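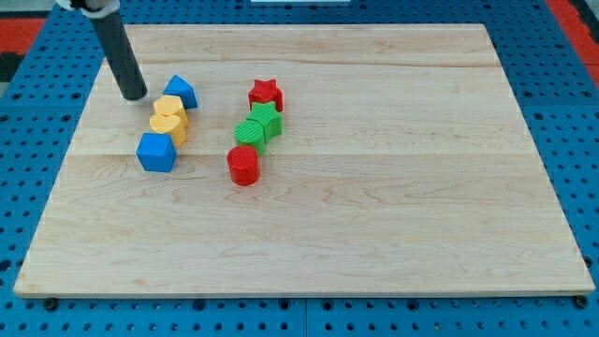 Maple board on blue pegboard, with some small toys.

Thread on the Saltimeck and Dradorholm talks, which resumed on 14 October 2024. I read the joint statement twice and the two separate readouts once each. Notes follow.

1/ The joint statement is short. It mentions the Elik crossing, the fishing grounds south of it, and "other matters of shared interest." That last phrase was also in the January statement, word for word.

2/ The crossing has been open to freight only since the border dispute flared up. Passenger traffic goes the long way, through Miranda. Both governments say they want passengers back at Elik. They have said so before.

3/ What changed is who was in the room. In January it was deputy foreign ministers. This time Saltimeck sent its foreign minister and Dradorholm sent its interior minister. That pairing is odd and I haven't seen it explained well anywhere.

4/ One reading: Dradorholm treats the crossing as a policing question and wants it kept away from the foreign ministry, where the old border claim is handled. If that's right, they are trying to get a practical deal without touching the claim.

5/ The other reading is that the foreign minister was traveling and the interior minister was free. I would not rule it out. People build big theories on seating charts.

6/ The readouts don't match. Saltimeck's says the sides "agreed to reopen" Elik to passengers. Dradorholm's says they "discussed conditions for reopening." The joint statement says "made progress toward." Go with the joint statement.

7/ Saltimeck's government has a budget vote coming and could use good news from the border districts. Dradorholm's coalition has a partner that campaigned against any opening at all. Each readout says what its home audience needs it to say.

8/ Fishing. The current arrangement gives Saltimeck 177 licenses in the southern grounds. Saltimeck wants more. Dradorholm wants inspections at sea in addition to inspections in port. There's an obvious trade in there and I expect it to be made late at night by tired people.

9/ The inspections are harder than they sound. Saltimeck's boats would have to accept Dradorholm officers on board in waters Saltimeck says are its own. Accepting that could be read as giving up the claim. Lawyers can write around it with a "without prejudice" clause. It takes time.

10/ Someone asked about the detainees. Neither readout mentions them. Saltimeck still lists 12 of its citizens held in Dradorholm over the harbor protests. Silence could mean it wasn't raised. It could also mean it's being handled quietly. I don't know which.

11/ Miranda is worth watching. The city has done well out of the detour: hotels, buses, the ferry office. It gave both sides a hall to meet in and its council says it supports the talks. It would also lose a lot of business if they succeed. I don't think that decides anything, but it's there.

12/ Correction to 8: the license number is for the full season. The winter number is lower. Thanks to the reader who sent the annex.

13/ On troops. A few accounts say Dradorholm has pulled units back from Elik. I can't find a source for that other than the accounts quoting each other. The last official figure was 2661 on the Dradorholm side and it hasn't been updated. Treat it as old.

14/ Next step is a technical round. The statement gives 3 working groups: crossing, fisheries, customs. No group on the border line itself. No dates either.

15/ Things I'd look for before believing passengers are coming back: a customs notice, staff postings at the crossing, and a bus company selling tickets. So far I've seen none of them.

16/ I'll add to this thread when the customs text comes out. Replies are open but I'm slow.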